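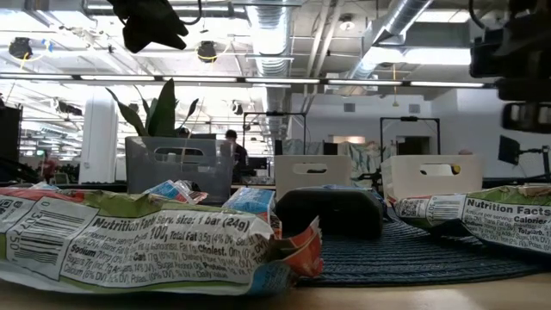
Snack bar wrappers on a table. The bar is listed at 100 calories.

Print | E-mail

Stay Longer in the Small Towns

17 April 2019

Most coach tours give you 30 minutes in a small town. I have taken a lot of these tours and I have come to think that those stops should either be made much longer or dropped from the schedule.

Take the river route through Storkeck, which I did last May. The brochure listed 11 towns in six days. In practice we spent most of each morning on the bus, got off near a church or a market square, stood in line for the restroom, and got back on. At Nerine the line took 20 of our minutes. I have been to Nerine, according to my notes, but I could not tell you what street the post office is on or whether the bakery is any good.

The companies say this is what people want, and to be fair, the tours sell. A long list of names looks like good value next to a short one. I paid $1290 for mine and I remember comparing it with a cheaper trip that visited only four places. I picked the longer list. I would not do it again.

The part of the trip I think about most was a mistake. The bus had a problem with its door outside Anarov and we were there from lunch until dark. It is a town of maybe a few thousand people with one hotel and a small museum of farm tools, and it was not on the schedule at all. I walked up to the old mill and back. I had soup in a place with four tables and then went back later for coffee, and the woman at the counter remembered where I had been sitting. I bought stamps. By the end of the afternoon I knew my way around.

There is a case for the towns too. A full bus that stops for half an hour fills the parking lot and uses the restrooms, and most people buy a postcard or a bottle of water. Nobody has time to sit down to a meal. The same people staying one night would need beds, supper and breakfast.

I know the usual objections. Some travelers have one week a year and want to see all they can. Some cannot walk far and like the view from the window, and a coach suits them well. I have no quarrel with that. But a drive through pretty country could be sold as a drive, with two or three proper stops, and the brochure could print the number of hours spent in each place next to its name. That one change would help people choose.

This spring I am going back on my own by local train, two nights in Anarov and three in Nerine. The train is slow and there is a change at Storkeck with a long wait. I am bringing a book.

Print | E-mail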